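Search this site Enter keywords Go

Bench Cleaning Assistant (part-time)

Briswood invites applications for the post of Bench Cleaning Assistant at its Medeck workrooms. The post is for 12 hours a week, including Saturday mornings, and reports to Wilma Lamont.

The successful applicant will clear crumbs, bread and torn sponge from the matted worktops by brush and dustpan, empty the pans into lined bins and replace the bags at the close of each session.
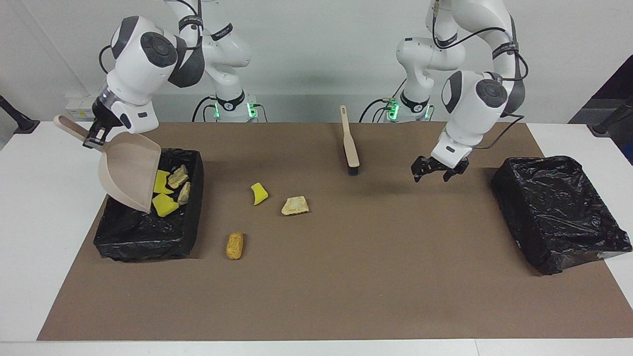
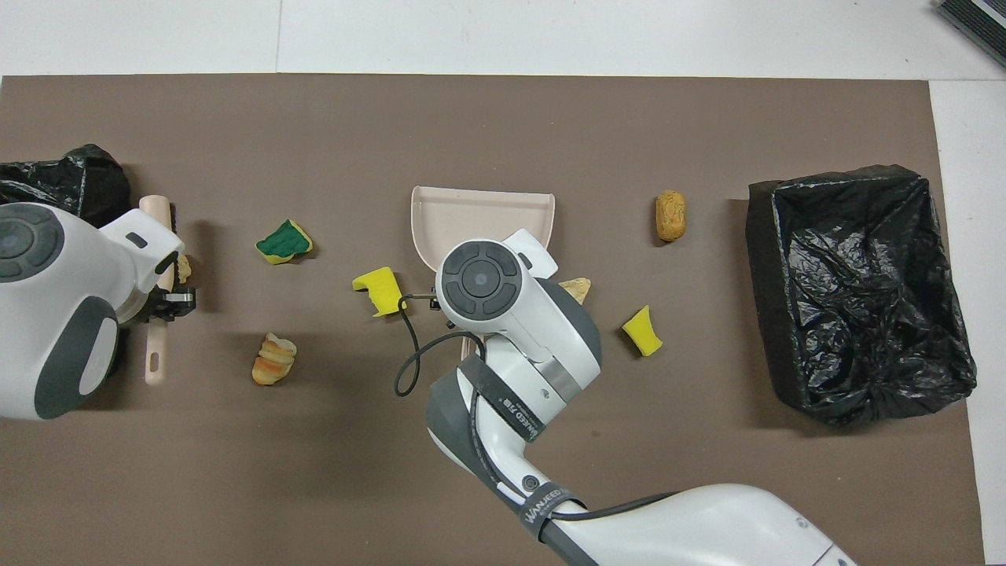
Worktops at Medeck, with brush and dustpan.

Applicants should be able to stand for long periods and to follow written instructions. Previous cleaning experience is desirable; training will be given. Gloves and overalls are supplied. The post is subject to 2 satisfactory references.

Applications should be made in writing to Rui Teixeira, Staffing Office, Briswood, quoting reference 67. Interviews will be held in August.

We use cookies to improve your visit. Accept Manage settings

Shares 12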